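Workshop notebook, Sunday, late morning, August

Kettle on, door open, and I have the place to myself until Rüdiger Heitmann turns up at 2, so I may as well write up where we are with the talk show desk before I forget half of it again.

For anyone who has only dipped into this book: Kallum is the late-night pilot, Keltia are making it, and we're building the desk, the guest riser and the skyline behind the host. They've asked for something that feels like the old studio chat shows (band on the left, mug on the desk, a city that never seems to have any weather) but without looking like a museum piece. I've been watching a shameful amount of late telly in the evenings and calling it research, and I must say I've enjoyed every minute!

Desk first. The front is still too tall. Rüdiger sat in for the host on Friday's camera test and all we got was a head and a tie, like a man peering over a garden wall. I've marked it to come down by 40 mm and would sooner do that than raise the chair, as a higher chair puts the host well above the sofa and the guests end up looking as if they've been sent for. The monologue mark stays where it was.

Skyline next. There are 100 little windows to light and 19 of them flicker whenever the dimmer goes below a third. I blamed the bulbs, then the dimmer, and then found that all the bad ones hang off the same Trenodine driver, so I've swapped that for the spare and left it running at low level while I write this. Steady so far, touch wood. If it holds until teatime I'll close up the back and stop fussing.

The curtain cloth from Reinholz is a lovely deep red by daylight and rather brown under the lamps. I'd like Keltia to see it on a monitor before anyone cuts into it, and I'd be grateful if whoever speaks to them first would mention it kindly, as they were so pleased with the swatch.
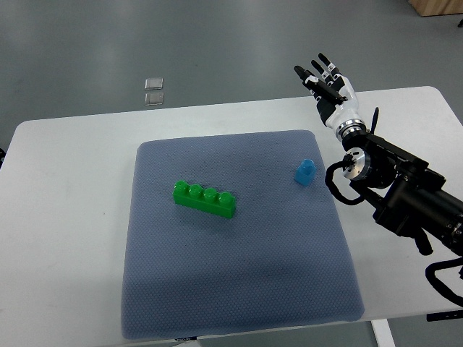 Still to do

Take the desk front down and refit the trim.
Second coat on the riser, roughly a day to harden before anyone walks on it.
Ask Keltia whether the band wants carpet or bare boards. The drummer will have views.
Find the good mitre clamps. I had them on the skyline and haven't seen them since.
Ring about the van.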